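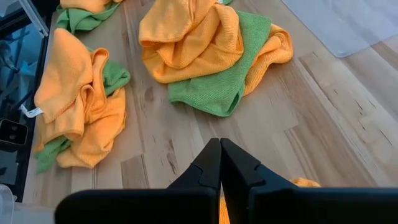
### 3.2 Cleaning materials and laundering

Cloth reuse was studied at two kitchens, Clullside and Usuga, over 36 shifts in May. Each kitchen received 1,000 microfibre cloths from a single batch (Gundetti). Cloths were assigned to either surface wiping or glass and steel, and the two groups were washed separately at 60 degrees without softener.

**Figure 2.** Orange and green microfibre cloths on a wooden tabletop.

Lint release was measured after every sixth wash, following the method of Benavides and Weldu. Samples were dried flat for 15 hours before weighing -- tumble drying was ruled out after the pilot, where it raised the spread between repeats. Absorbency was taken as the mass of water held after one minute of hanging.

Cloths with torn hems were withdrawn and recorded as failures at the last completed wash. At Usuga, more than 6 per cent were lost between the kitchen and the laundry; these were treated as censored. Wash logs were checked by the second author against the laundry's own dockets.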